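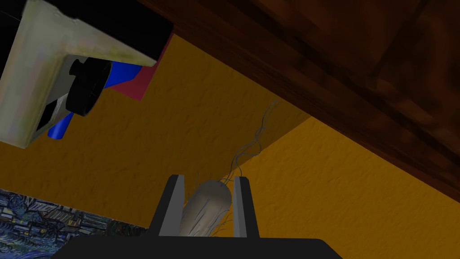 Wotby Paint Swatches, data card

What it is

A set of 659 scanned swatches of homemade and shop-bought paint, brushed on to paper by adults who should have been doing the washing-up. It was put together at Lukora, an open art studio, to help people guess what a colour will do once it dries. Mostly it goes darker. Sometimes it goes brown.

What's in it

swatches/ has the scans, one per file
recipes.csv has the mix for each swatch, in teaspoons
notes.txt has remarks from the painters, spelling left alone

Of the swatches, 288 are gouache, 180 are acrylic and the rest are listed as "other", a category that includes beetroot.

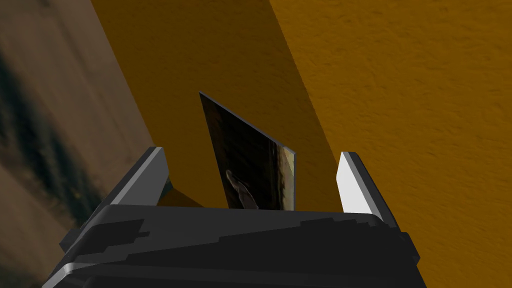 Simulated view: a thin upright panel between two gripper fingers, with orange surfaces behind.

Known problems

Up to 69 swatches were scanned before they had dried. They are marked "tacky" in recipes.csv, and so is the scanner glass.
The column called "mood" was filled in on a Monday and should be ignored.
Awan blue and Ziveo blue are the same blue. We bought both.

Use

Free for teaching, hobby work and settling arguments. Please don't match house paint with it. Corrections are welcome, preferably with the teaspoon measurements included.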